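自律アームを触る前に決めておきたかったこと ―― 卓上ロボットの運用ルールづくりレポート

選択科目「実習プロジェクト」の最終レポートです。本来の課題は「卓上アームで使い捨て食器を仕分ける」だったのですが、私の担当は途中から完全に「ルール係」になりました。最初は貧乏くじだと思っていたのに、終わってみたらいちばん語ることが多いのは自分だった気がします(発表の持ち時間も超過しました、すみません)。なので、このレポートも制御やモデルの話はほとんど出てきません。運用手順書の初版から今の版まで、何を書いて、何を消して、どこで揉めたか、という話です。

1. どういう環境だったか

作業場所はUrkham棟の一階、実習室の奥の机です。アームは班のなかで「Toom」と呼んでいて、手首のところに小さいカメラ、先に二本指のグリッパがついています。記録ソフトはSetelという内製のもので、人が遠隔で動かした軌跡とカメラの映像を一緒に保存してくれます。扱う物は紙のボウル、カップ、ふた、持ち帰り用のトレー、お菓子の箱など。最終的にGavvilleの学生食堂の返却口みたいな場所で使えたらいいね、という夢のある設定でしたが、今学期は机の上から一歩も出ていません。

前の学期から引き継いだ手順書はA4で一枚。電源の入れ方と切り方、それから最後に太字で「安全に注意すること」。……いや、何に? というのが私の出発点です。

2. まず規格を読んでみた(そして一回挫折した)

先生に「ルールを書くなら先に規格を読みなさい」と言われて、図書館で産業用ロボットの安全規格(ISO 10218のシリーズ)と、リスクアセスメントの考え方が載っているISO 12100のJIS版を借りました。一回目は用語の章で寝ました。二回目は机に向かって、自分たちのアームに置き換えながら読んだら、少しだけ面白くなってきました。

いちばん役に立ったのは、対策を考える順番の話です。まず設計そのもので危険をなくす。それが無理なら柵とかセンサとか、防護の手段を足す。それでも残ったぶんを、表示や手順書で使う人に伝える。この順番を知ったあとで引き継ぎの手順書を見ると、いきなり三番目しかないんですよね。しかも「注意」だけ。

それで、手順書を直すより先に机まわりを直すことにしました。やったのは地味なことばかりです。

・手先の速度の上限を200 mm/sにして、設定画面で一般ユーザーから変えられないようにした
・可動範囲をソフト側で机の天板の内側までに制限した
・非常停止ボタンを、モニタの裏から操作する人の右手側に移した(なぜモニタの裏にあったのか、だれも知らなかった)
・机の前の床にテープを貼って、運転中に入らない範囲を決めた

速度の上限については班で反対意見もありました。遅いと一回の記録に時間がかかるし、操作している側も眠くなる。私も試しに一時間やってみて、気持ちはすごく分かりました。でも、うちの実習室は通路が狭くて、ほかの班の人が普通に後ろを通るんです。速くしたいなら通路のほうをどうにかしてから、ということで押し切りました。いまも不満は出ています。

3. 手順書の中身

今の版はA4で三枚になりました。全部載せると長いので、書き方で悩んだところだけ抜き出します。

(1)開始前の確認

チェックリストは10項目。最初に作ったときはこの倍以上あって、みんな三日目くらいから全部に一気にレ点をつけるようになりました(筆跡で分かります!)。そこで「当日変わっている可能性があるもの」だけに絞って、ケーブルの固定ねじの増し締めみたいなものは月初の点検表に移しました。減らすのは怖かったけれど、レ点がちゃんとばらばらの濃さになったので、今のほうが見てもらえているんだと思います。

非常停止の動作確認だけは毎回やります。押す、止まるのを見る、解除する、再起動の操作をしないかぎり動かないことを見る。最後の「動かないことを見る」を飛ばす人がとても多かったので、ここだけ行を分けました。

(2)役割

運転中はかならず二人。操作する人と、見ている人です。見ている人は非常停止に手が届くところに立つ、スマホを持たない、物を直さない。三つめが意外と難しいです。倒れたカップが目の前にあると、手が勝手に出る。私も二回やりました。書いた本人が。

対策として、物を直したいときの合言葉を「入ります」に統一しました。操作する人が一時停止をかけて「どうぞ」と返すまで、テープの線を越えない。最初は照れくさいのですが、一週間もすると平気になります。黙って止めて黙って手を入れるよりずっと安心です。

(3)連続時間

同じ人の操作は連続45分まで、と決めました。これは規格にあった数字ではなくて、うちの班の記録を見て決めたものです。遠隔操作は手よりも目が先に疲れるみたいで、後半になると同じ物を何度もつかみ直す回が増えていました。根拠としては弱いので、次の学期の人はぜひ自分たちの記録で見直してください。

(4)映像の扱い

手首のカメラは思ったよりいろいろなものを撮ってしまいます。机だけ撮っているつもりでも、アームが起き上がる姿勢を通ると通路が映る。人の顔や名札、隣の班のホワイトボードが入ったことがありました。手順書には、開始姿勢と終了姿勢をカメラが下を向く姿勢にすること、記録は机の上を向いてから始めること、人が映った回は保存せずに取り直すこと、を入れました。保存先と消す時期は先生と相談して、学期の終わりに班の外に出すものだけ残す形にしています。

ここは班の全員があっさり賛成してくれました。自分の寝ぐせが映っていた回があったからだと思います。

4. うまくいかなかったルール

せっかくなので失敗も書きます。

ひとつは「異常があったら報告する」。報告が全然来ませんでした。何が異常か人によって違うんです。グリッパが箱の角に当たって少し向きがずれた、くらいだと、みんな普通に続けます。それで「つかむつもりのない物に触れたら一行書く」に変えたところ、急にノートが埋まりはじめました。内容はほとんどが些細なことですが、並べて読むと、背の高い物を机の端に置いた日ばかりに接触が固まっている。これは物の置き方のルール(背の高い物は、動かす予定の物より奥か外側に置く)につながりました。

もうひとつは保護めがね。最初は全員必須にしたのに、紙とプラスチックの食器しか扱わない机で、あの速度で、本当に必要なのか説明できなかった。説明できないルールは守られないし、ほかのルールまで軽く見られる感じがしました。リスクの表に戻って考え直し、部品の交換や分解をするときだけ必須にしてあります。先生には「消した理由を残しておくように」と言われたので、変更履歴に書きました。これはいい習慣だったなあと思っています。二月に昔の版を読み返したとき、自分でも理由を忘れていたので。

5. 記録につける言葉のルール

最後まで揉めたのが、安全とはちょっと違って、記録に添えるメモの書き方でした。Setelには一回ごとに「机に何があって、何をしたか」を書く欄があるのですが、人によって書き方がばらばらで、同じ物が「うつわ」「ボウル」「紙皿」になっている。あとから探せません。

そこで2ページの用語表を作りました。物の呼び方、場所の言い方(左右はカメラから見た左右にそろえる)、グリッパの状態の言い方。これだけで検索がだいぶ楽になったし、新しく入った人への説明も早くなりました。ただ、用語表を配っても「見えているもの」と「知っていること」が混ざるのは直らなくて、そこだけ班で練習の時間をとりました。一枚を全員で見て、それぞれ黙ってメモを書いて、見せ合うだけ。これがなかなか盛り上がるんです。
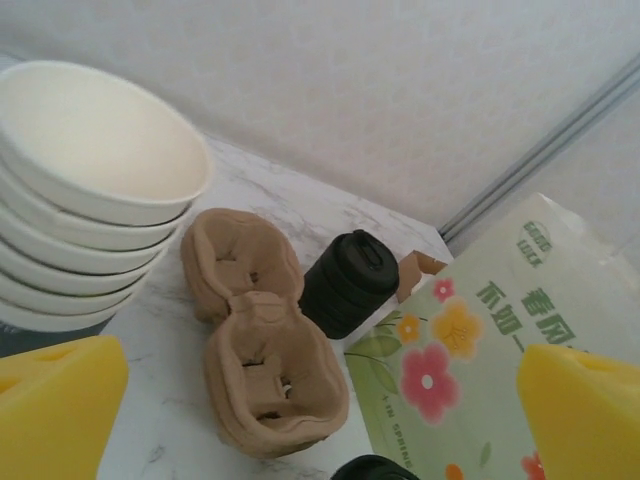 メモのルールでいちばん効いたのは、「自信のない物は形と色で書く」という一行でした。練習では、まとまって置いてある同じ物は「山」と書く、と決めてあるので、左の白い紙ボウルは全員そろって「紙ボウルの山」。二個用のカップホルダーも、薄茶色のパルプ製、で一致しました。割れたのはその右隣の黒い円筒形で、「ふたの山」と書きたい人と「小さい容器」と書きたい人がいて、どっちの気持ちも分かる! 横に段々の筋が重なって見えるので私もふた派なのですが、ルールどおりに書くなら「黒い円筒形の物(ふたの山かもしれない)」です。花柄の薄緑の箱は、中身を書きたくなるのをぐっとこらえて「花柄の箱」まで。グリッパの欄は「開」で、黄色い指が両方見えていても、このあと何をつかむつもりかは書きません。それは操作した人が作業の欄に書くことにしています。用語表にはまだ「半透明の白い袋か包み」みたいな物の呼び方が決まっていないので、箱の上にあるこれをどうするかは次の学期の人にお願いします。用語表と手順書の最新版は、Urkham棟の実習室の青いファイルに挟んであります。

最終更新:2月
お問い合わせ:Urkham棟 実習室 卓上アーム班 | © 実習プロジェクト Toom班 | ページの先頭へ戻る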